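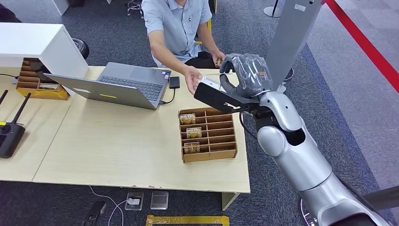
Osley Folding Table, review after one summer of use

I bought the Osley folding table in June, when we moved to Ukville and our old dining table did not fit through the kitchen door. I did not want to spend much money, because the apartment is rented and the next kitchen will be different again. The table cost me 3341 crowns with delivery. In the Sabbagh store on the main street the same model was 3126, but they had only the dark color and I would have to carry it home by myself. I paid the difference and I do not regret it.

I write this review in English because I found almost nothing about this table in English when I was choosing. Please excuse my mistakes.

Delivery and assembly

The package came in one flat box. It is heavy, so ask somebody to help you on the stairs. Inside are the top in two halves, the frame, four legs, a bag with screws and one small key. The instructions are only drawings. Most of them are clear, but step 3 shows the hinge from below and it is easy to put it in the wrong way. I did it wrong the first time and the two halves would not close. If your table does not close, look at the hinge before you call the shop.

The key in the bag is too short for my hands. I used a longer one from my bicycle tools and the work went much faster. I needed one evening, with a break for supper.

One screw was missing. I wrote to Osley by e-mail and they sent me a new bag of screws, the full bag, without asking for a photo or a receipt. It took nine days. In the meantime the table stood on its legs without trouble, but I did not put anything heavy on that corner.

Daily use

Folded, the table stands against the wall and takes as much space as a narrow shelf. I keep it like this during the week and eat at the small side. On weekends I open it completely and four people can eat comfortably. Six is possible if everybody likes each other and the big pot stays on the stove.

To open it you lift the upper half and turn it to the side, then you push the lock with your thumb until it clicks. In the first weeks the lock was stiff and I needed both hands. Now it moves easily, maybe a little too easily. I check it every time I open the table, and I would advise families with small children to do the same.

The height is good for eating and a bit too high for writing. I work from home two days a week and after some hours my shoulders felt it. A cushion on the chair solved this. If you are a tall person, you will probably not notice.

The surface

The surface is oiled and not varnished, so you must take care of it. Water does nothing if you wipe it soon. Red wine left a ring after one night. I rubbed it with the fine sandpaper and some oil and now I can find it only because I know where it is. Hot pots need something under them, always.

I first bought the oil that Osley recommends, but the can is small and costs 931 crowns, which I find too much. Now I use the Prenolik hard oil for kitchen boards. It smells strong for two days, so open the window. The color of the wood became slightly warmer after it. I like it, but try it first on the bottom side.

Comparison with the Prenolik table

Prenolik also makes a folding table and I tried it in the store before I decided. Its lock is better, with a metal part that you can hear and feel. The legs are thicker and it does not move at all when you cut bread on it. The Osley moves a little when it is open, mostly in the long direction. But the Prenolik table needs more space when it is folded, and in my kitchen the door of the refrigerator would hit it. For a bigger room I would take the Prenolik.

What I like

It is really small when it is folded. The customer service answers. The wood looks nice and can be repaired at home with simple things.

What I do not like

The drawings for the hinge. The price of the oil. The felt pads under the legs, which fell off in the second week, all of them. I replaced them with the kind that you fix with a nail and they hold well.

My rating is four stars from five. I would buy it again for a small kitchen, and I would order the better felt pads on the same day.

Edited 13 August 2022: Somebody asked me in a message if the legs can be taken off for moving. Yes, with the same key, but mark each leg with a pencil first. They look the same and they are not.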